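Undirlow Home Notes

We use cookies to remember your settings. By continuing to read you accept this. OK

Clearing and Sorting a Bed Covered in Mixed Textiles

2021-05-02
By the Undirlow editor

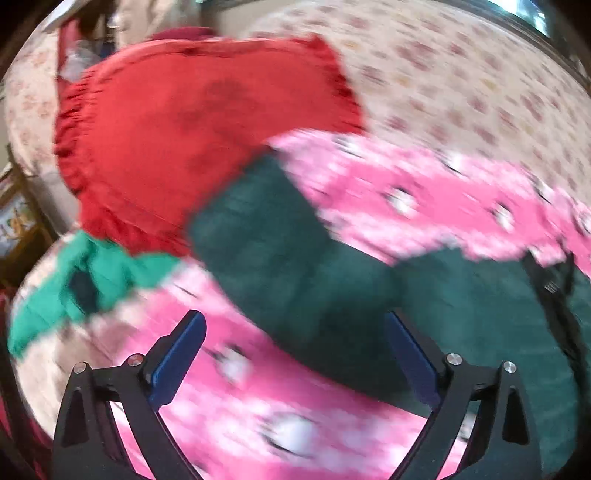

Red ruffled cushion, pink patterned blanket and green cloths on a floral sheet, before sorting.

This procedure covers a bed that has collected cushions, blankets and loose cloths on top of the bottom sheet. The aim is to reach a flat, bare sheet with every item folded, shelved or in the wash. The method suits a single or a double bed. A second surface is needed for folded items, such as a table, a chest or a clean stretch of floor.

Equipment

- One laundry basket or large bag
- One tray or shallow box for hard items
- Lint roller
- Fabric clips, if the shelf is open-fronted

Step 1. Remove the cushions

Cushions come off first. They hold down whatever is under them, and pulling a blanket out from below tends to drag the sheet off its corners.

Lift a ruffled cushion with both hands under the body. Do not pick it up by the frill. A gathered ruffle is usually held by one seam, and the stitches open at the point where the weight hangs. Shake the cushion once, press the filling back toward the middle and stand it upright on a chair.

Creases in the face of the cover can be smoothed by hand. If they stay, take the cover off and steam it from the inside. Darker patches need a look in daylight. A patch that disappears when the fabric is pulled flat is shadow or crushed pile. A patch that remains is a stain, and the cover goes in the basket.

Step 2. Remove hard items and straps

Check for anything with metal or plastic on it before moving the large pieces. A strap with a metal fitting lying across a blanket will snag the surface if the blanket is pulled from under it. Lift the strap straight up, follow it to whatever it belongs to, and put the whole thing in the tray. Close buckles and clips so they do not catch on other items.

Step 3. Take layers from the top down

Overlapping cloths are taken in order. Find the one with nothing lying on it and start there. In the arrangement shown, the dark green cloth lies over the pink blanket, so the green one goes first.

1. Take hold of two corners on the same short side.
2. Raise the cloth clear of the bed.
3. Let it hang for a moment and check both faces for hair, crumbs and marks.
4. Place it in the basket or on the folding surface.

Bunched cloths are opened fully before a decision is made. Small items such as socks, hair ties and pens collect in the folds – run a hand through the middle of the bundle.

Step 4. Sort for washing

Separate by color first and by fabric second.

Reds: wash alone for the first few cycles. Saturated reds release dye longer than most colors.
Dark and bright greens: may go together once both have been washed separately.
Pinks and light prints: wash cool, inside out where possible. Printed figures with dark outlines crack or fade in a hot dryer.
Cream or floral sheets: keep apart from all of the above.

The Ledley care sheet used in our laundry room sets a spin limit of 1,000 rpm for fleece and printed blankets. Towels can go higher if the label allows it.

Step 5. Fold

Fold blankets in half lengthwise, in half again, then in thirds from the short end. The finished block should have one clean edge, and that edge faces out on the shelf. Patterned blankets are folded with the print outside so they can be identified without opening.

Our shelf is the Kaewkla open unit, 49 cm deep. It takes five folded throws in one stack. With six the stack leans, and the top one ends up back on the bed.

Step 6. Reset the sheet

With the bed clear, pull the sheet tight from the foot end and tuck the corners again. Go over it with the lint roller from head to foot. Small floral prints hide crumbs and threads well, so check by touch. Return the cushions last – large ones against the headboard, ruffled ones in front with the frill free on all sides.

Changes to this page

November: the notes on the Flaleck storage bag were removed. The zipper does not hold with a full load.

Contact | Copyright Undirlow Home Notes | Back to top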